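Robótica › Aprendizaje por imitación › Objetos deformables
Etiquetas: demostraciones humanas, pinzas de mano, difusión, tela

¿Cómo separar el efecto del número de demostraciones del efecto de la variedad de prendas?

Julián Cuesta

Estoy entrenando una política de difusión para extender y doblar ropa a partir de demostraciones grabadas con pinzas de mano, una en cada mano, con la cámara montada sobre la propia herramienta. El conjunto tiene 2894 episodios válidos después del filtrado de trayectoria. La entrada son las dos imágenes de muñeca y la apertura de cada pinza; la salida, poses relativas con horizonte de 16 pasos.

Las prendas finas (camisetas, paños) se resuelven de forma aceptable. Con las acolchadas el comportamiento es otro: la política se acerca bien, pero cierra los dedos por encima del borde y no llega a pinzar las dos capas. De los 2894 episodios solo 298 son de prendas acolchadas.

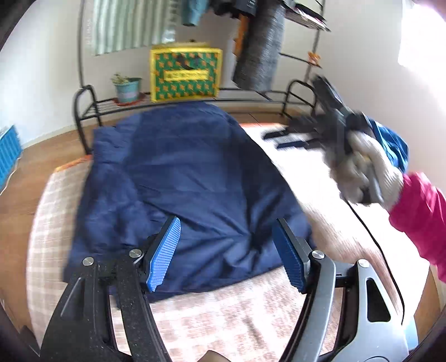
He probado a sobremuestrear ese subconjunto por un factor de 4 y la pérdida de validación baja, pero la tasa de agarre en el robot no cambia. No sé si me faltan episodios, si me faltan prendas distintas o si el problema está en la observación, porque una tela oscura y algo brillante deja poca textura cerca del dobladillo. Grabar más tiene un coste y quisiera decidir antes qué grabar. ¿Qué ablación haríais?

Compartido 3 veces · 2 comentarios

Hanan Daher

La pérdida de validación no te sirve para esto. En agarre de tela el error que importa se concentra en unos pocos pasos antes del cierre, y al promediar sobre todo el episodio desaparece. Calcula el error de acción solo en la ventana previa al cierre y sepáralo por componente. Si domina el eje de aproximación, tienes un problema de profundidad y no de cantidad de datos.

Para la ablación, fija el presupuesto total de episodios y varía el número de prendas: mismos episodios, una prenda; mismos episodios, cuatro prendas. Evalúa siempre en una prenda que no aparezca en ninguno de los dos conjuntos. Después fija las prendas y varía los episodios. Con 298 tienes margen para las dos curvas si el reparto entre prendas no está muy desequilibrado.

Sobremuestrear por 4 no añade configuraciones nuevas del borde. El modelo ve las mismas arrugas más veces, y eso concuerda con lo que cuentas si tu validación comparte prendas con el entrenamiento. Comprueba la partición: tiene que hacerse por prenda, no por episodio.

Otra cosa: revisa la latencia entre imagen y apertura de la pinza. Un desfase constante se tolera con tela fina y deja de tolerarse cuando hay que comprimir el relleno antes de cerrar.

Útil para 11 personas

Edivaldo Peixoto

Yo subiría a 3000 episodios y volvería a entrenar. A nosotros nos funcionó con toallas.

Útil para 0 personas

Vandana Tomar

De acuerdo con Hanan en lo de partir por prenda. Añado un punto sobre la observación. En Novard medimos agarres sobre tela oscura con y sin aumento fotométrico, y lo que más movió el resultado fue variar la exposición de forma independiente en cada cámara. Cuando hay una ventana lateral, una muñeca ve la tela con contraste y la otra la ve en sombra; si siempre se graba a la misma hora, la política aprende esa asimetría.

Antes de grabar nada, repite la evaluación en el robot con la luz cambiada de lado. Si el fallo pasa de un brazo al otro, es iluminación. Si se queda igual, vuelve a la ablación de prendas.

Útil para 6 personas

Comentarios (2)

Julián Cuesta: La partición era por episodio. La rehago por prenda y publico las dos curvas.

Hanan Daher: Pon también el número de prendas distintas dentro de los 298, sin ese dato las curvas no se pueden leer.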